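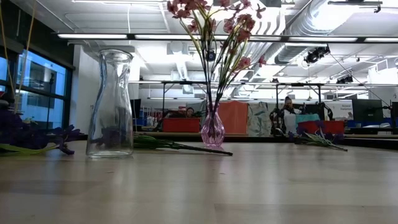 Glass carafe and purple artificial flowers on a tabletop.

Ackermann Hill Sledding Day: Morning Safety Walk-Through
Neighborhood of Clullurau
Walked by Prys Pumphrey and Bontu Wolde, Saturday, starting at 8 a.m.
Comments written up by Prys

Good morning, neighbors, and thank you to everybody who asked after the hill this week. The checklist is the same one we used last winter with a few lines added, and I have let myself ramble in the comments the way I always do. Items are marked OK, Fixed (we took care of it while we were there) or Open (still needs somebody's attention before the kids arrive).

THE HILL

Snow cover over the whole run, no bare ground or exposed roots
OK. Lovely cover from top to bottom, with a bit of a crust from the sleet that came in overnight. It is faster than it was after the last storm, so please send the little ones down from the halfway mark first and let them get the feel of it.

Run-out at the bottom clear and long enough to stop
Fixed. Somebody had built a very handsome snow fort right in the middle of the run-out, and it broke my heart a little to move it. Bontu and I shoveled the walls over toward the fence, where there is plenty of room, and whoever the builders are, they are warmly invited to start again over there. The blocks mostly survived the trip.

Jumps and ramps
Fixed. We knocked down two. I know, I know. I was twelve once too, and I had a chipped tooth to show for it. With the crust this hard, a landing is a good deal rougher than it looks from the top.

Straw bales in front of the light pole and the big maple
Open. The maple is well padded, and the bales are still tied tight. The pole is another story - the bales there have frozen into one lump that is about as soft as a curb. Nahom Zeleke has dry ones in his garage and has promised to bring them over in the truck. Nobody goes down the pole side until those are in place and I have kicked them myself.

Rope line between the going-down side and the walking-up side
OK. The orange flags had slid together at one end, and Bontu spread them back out. Please remind your children which side is for walking. Last year we had grandparents going up the middle with a thermos in each hand, so a reminder to the grown-ups would not hurt either.

THE WALKS AND THE STREET

Sidewalk from the corner to the hill entrance
Fixed. Shoveled and sanded. The stretch by the storm drain had a skin of ice under the powder that you could not see at all, and I found it with my own two feet, in a manner of speaking. I am fine, and the mitten was recovered. Double sand there.

Steps up to the meeting room
OK. Scraped to bare concrete. The handrail is solid on both sides and does not wobble when you lean on it, which I did, after the storm drain.

Gutters and overhangs above the door
Open. There is a row of icicles over the side door that I would not want to stand under. They are too high for my broom. Use the front door only, and keep the side door roped off on the outside until they are down. It must still open from inside in an emergency, and we tried it to be sure that it does.

Street end closed to cars
Open. The sawhorses are stacked by the curb but not set out yet. They go up at the corner before anyone starts sledding. Ayana Abera on the end house has kindly moved her car already, and the rest of the block still needs to do the same, please and thank you.

Fire hydrant dug out
OK. Three feet clear all the way around, with a path to the street. I believe we have Amanuel Gebretsadik to thank for this one, as he was walking away with a shovel over his shoulder when we came up, looking innocent.

PEOPLE AND SUPPLIES

Adults at the top and bottom of the hill
OK. Four have signed up, in pairs, so that each pair can trade places and come inside to thaw. If you are standing at the bottom, your one job is to keep the run-out empty. It is very easy to get to chatting, and I say this as the worst offender on the block.

First aid kit
Fixed. The kit was there, but we were down to a couple of small bandages and a roll of tape. Restocked with gauze, cold packs, an elastic wrap and two foil blankets. It hangs on the hook inside the front door and should go back on that hook every single time.

Whistles
OK. One long blast means everybody stops where they are and nobody else starts down. We tested them, with apologies to the houses nearest the hill.

Hot drinks
OK. Cocoa is served on a level surface, away from the door, with lids on for the children. Cord taped flat to the floor. Let it cool before you hand it down to anyone wearing mittens.

Helmets to lend
Open. We have 8, and the chin strap on one of them will not stay buckled, so I have put it in my own car to keep it out of circulation. If you have a spare bike or ski helmet in decent shape, drop it at the door with your name inside. Please leave scarves at home in favor of neck warmers, which don't catch on things.

STILL TO DO BEFORE WE OPEN

Fresh bales at the pole: Nahom
Sawhorses at the corner: Prys
Icicles over the side door: Bontu is calling her brother-in-law about his long pole
Cars off the block: everybody

I will walk the hill once more when those are done, and again after lunch if the sun gets on it, as the top goes to slush and then freezes hard by late afternoon. When the light starts to go, so do we. Bring dry socks, and wave to me if you see anything I missed.

Prys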